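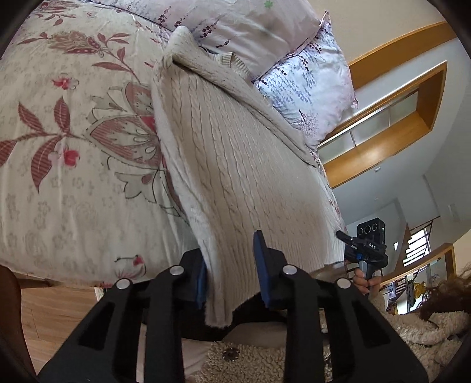 I've wanted a proper cable knit for years, the kind you put on in April when the heat's already been shut off and you regret it. So when Delstead put their cream one on sale I caved, and now I've worn it most of the winter and have opinions!

First, it's thick. Really thick. The cables run down the whole length and they have that nice raised look (my last one went flat as a pancake after a month, still mad about it). I can wear it over a T-shirt, walk the dog and never miss my coat. Indoors with the oven on, forget it, I'm peeling it off before the onions are done.

Now the fuzz. It has a soft, hairy sort of surface and it does get on things, mostly black pants. The first 5 wears were the worst, then it calmed down. I bought a little Pradero fabric comb for the pilling under the arms and that took care of it, though go easy near the ribbing at the bottom. I got carried away there once and had to stop myself.

Washing: cold, in a mesh bag, then flat on a towel. Do not hang it! It's heavy and the shoulders will go. Mine lives folded, or let's be real, draped over the bed on top of my flowery comforter until I need to sleep.

Sizing runs big. I went down one and the sleeves still need a roll. My sister's Khosravi pullover fits neater but it's scratchy and she paid a lot more for it.

Would I pay full price? Probably not. On sale, yes, and I'm watching for the gray.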